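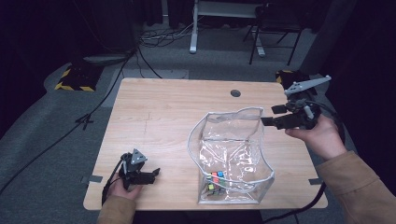 Doloneck hand-held gripper pair, build kit

Left and right, sold as a set. Comes as parts, you put it together. Price: 463 for the pair, cables included, shipping extra.

Started as a build on my kitchen table, moved to the Joltholm shared workshop when the kitchen was wanted back. This is the third version. Fingers are black, two per hand, same on both sides. You hold one in each fist and do the job yourself, fold, pick, drop stuff in a bag, whatever you want to record for your arm at home.

What you get
2 gripper bodies, black
4 fingers plus spares
light gray top plates and brackets
2 cables, black
bag of screws (8 more than you need, they roll)
printed build sheet, one side

What you need
Small hex keys, a soldering iron, a computer to log to. No arm needed to start. Evening or two for the build, Dinesh Krishnan did his in one but he's quick.

Notes
Tape your table down. Front corners is enough. Light tabletops slide when you get going, ask Kirstin.
Bag jobs: open the fingers wide before you get to the rim. Clear plastic is floppy and you will miss it the first few tries. Start with a small cube, then go to softer things.
Cables are wired, no wireless version planned. Leave slack at the wrist and run them off the side of the table, not accross it.
Screws on the brackets work loose after around 500 open/close cycles. Dab of thread lock, snug, done.
Left and right brackets are not the same part. Check the sheet befor you glue anything.

Stock
Batch of 30, cut August 2018. Some already spoken for. When they're gone next batch is February, maybe.

Returns OK if unbuilt. Half built, email first, we can usually sort it out. Spare fingers sold seperately, ask for the Kerr size, the older Drastden ones don't fit this body.

Orders and questions to Jarlath Duggan at the workshop. Pickup fine, message before you come.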